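We use cookies to keep you signed in and to count visits. Accept | Manage settings

Tagged: Small arms > Kits > Buying advice

Plenov 4 arm kit, worth it over the Odano?

nnegussie
Looking at the Plenov 4 for bench pick-and-place. Light objects only, bowls and cups. The vendor lists 322 mm reach. Has anyone measured backlash at the wrist after real use?

shiferaw_lab
Mine has 2000 cycles on it. Wrist play is noticeable, shoulder is fine. Re-zero the wrist servo and it holds for a while. The stock gripper plate is flat, so grip on curved rims is marginal.

h.rizk
Disagree on the plate. Flat is fine if you approach the rim at an angle. The weak point is cable routing. Servo wires loop outside the links and you have to dress them yourself.

shiferaw_lab
Angle helps with thin rims. On anything thick it slides. I would budget for the Werley fingers.

h.rizk
Same kind of arm on my bench, plate against the rim of a plastic bowl. Note the wire loops at the joints and the slack under the wrist.
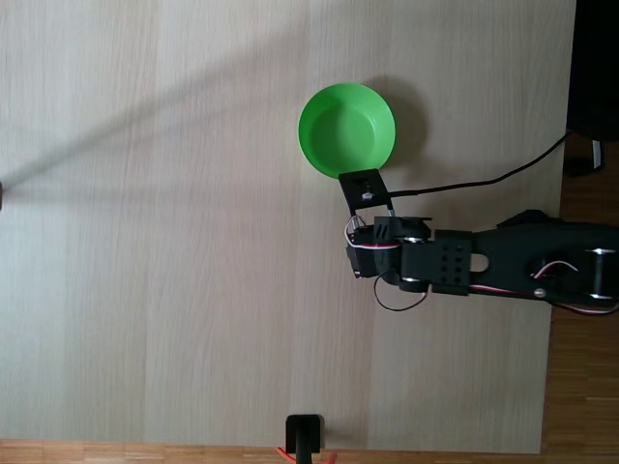
Re: Plenov 4 arm kit, cable slack

nnegussie
Would a sleeve limit wrist travel?

h.rizk
A stiff one will. Use two short lengths of soft braid and leave the joint itself bare.

shiferaw_lab
Agreed on the braid. Still buy the fingers.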